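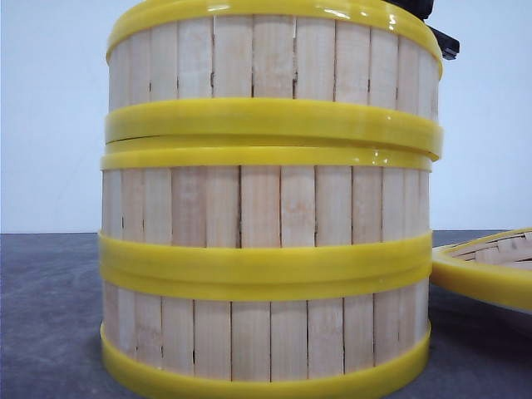

Chapter 7
Writing for the Public in a Second Language

Many people who write regularly on the web do so in a language they did not learn at home. Some want a larger readership. Others work in a field where most discussion takes place in one language, or have moved to a country where their first language is seldom read. This chapter considers what happens to a writer's habits when the language of publication changes, and how a personal site may be planned to serve readers of more than one language.

Chapter 6 treated the choice of subject and the keeping of a schedule. Students should have completed the exercises in that chapter before continuing, as the draft posts prepared there will be used again in Sections 7.2 and 7.4.

7.1 The Cost of Switching

A change of language affects speed first. A writer who can draft a post in one evening may need two or three for the same material in a second language. Sentences tend to become shorter, and the writer may avoid humor, indirect statements, and regional expressions. Readers who knew the earlier work sometimes remark that the author sounds like a different person.

The case of Lahcen Ramadan is used throughout this chapter. Ramadan kept a personal site named Lastura for almost 12 years, first in French and later in both French and English. In his first English season he published 26 posts, of which he later withdrew 7. His notes on those withdrawals are reprinted at the end of the chapter. They show that grammar was rarely the problem – he had chosen subjects for which he lacked ordinary household vocabulary.

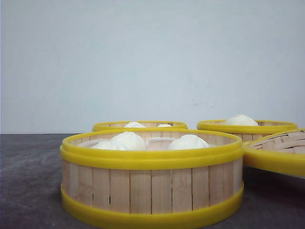
Vocabulary of this kind is acquired slowly. Professional terms are often learned early through reading and work, while the words for tools, weather, illness, and family life may be missing even in an advanced speaker. A writer planning a personal site should therefore list the everyday subjects likely to appear in it and read widely on each before drafting.

7.2 One Site or Two

The second decision concerns structure. A bilingual author may publish both languages on a single site, or may keep them apart. Jarmo Kiiskinen, whose site Vamport is discussed in Section 7.3, began with a single page of mixed entries and divided it the following December. Subscribers to the original feed had received posts they could not read, and a number of them had left.

Separate sites give each group of readers a clear address. They also double the work of maintenance, and one of the two is commonly neglected. Before reading further, students should write a short paragraph stating which arrangement they would choose for their own draft posts and what they would expect to give up by choosing it.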